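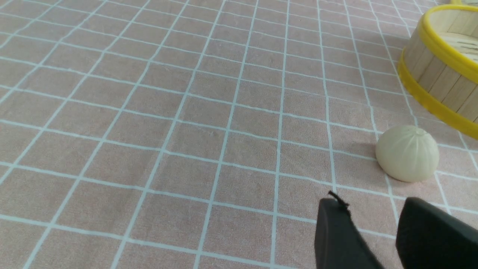 Our hospital is cutting the night kitchen, and I think it's a mistake. I work nights on the second floor at Somogyi Memorial, so yes, I'm biased. Starting in May it's vending machines after 8 pm. That's it. Crackers, pop, those little orange peanut butter things. Someone admitted at 9 with nothing in them since breakfast gets crackers. People settle down when there's real food near, even the plain stuff, a bamboo steamer on a pink checked tablecloth, soup in a mug. You can't get that out of a slot.

The memo says the night kitchen serves 258 trays a month and isn't "sustainable." Ok. But who are those trays for? New moms. Diabetics. The guy whose wife is in surgery at midnight and who hasnt left the chair. I'd like to see one person from the front office tell him the machine takes cards.

And we found money for other things. New lobby sign. The Clestari scheduling software, which still puts me on two floors at once.
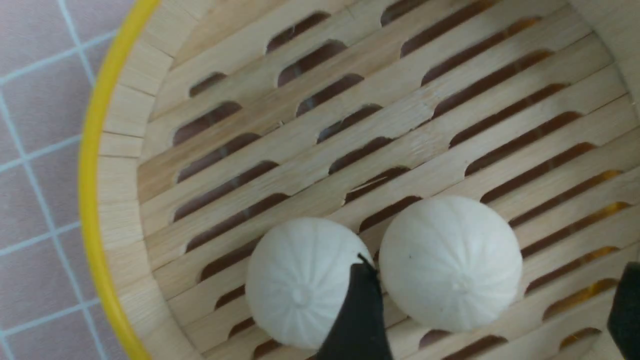 Suha Kanaan ran that kitchen alone for years, and she knew which patients couldn't chew and which ones just wouldn't. Not in any chart. She'd call up to the desk and ask. Now she's been offered days in the cafeteria, take it or leave it. She's thinking about leaving it, and I don't blame her.

There's a petition at the pharmacy counter, 265 names last I looked. Small for a county but its a start. The board meets 2/16/25 in the basement classroom, use the east door, the front is locked. Public comment is early so don't come late. I traded a shift to be there.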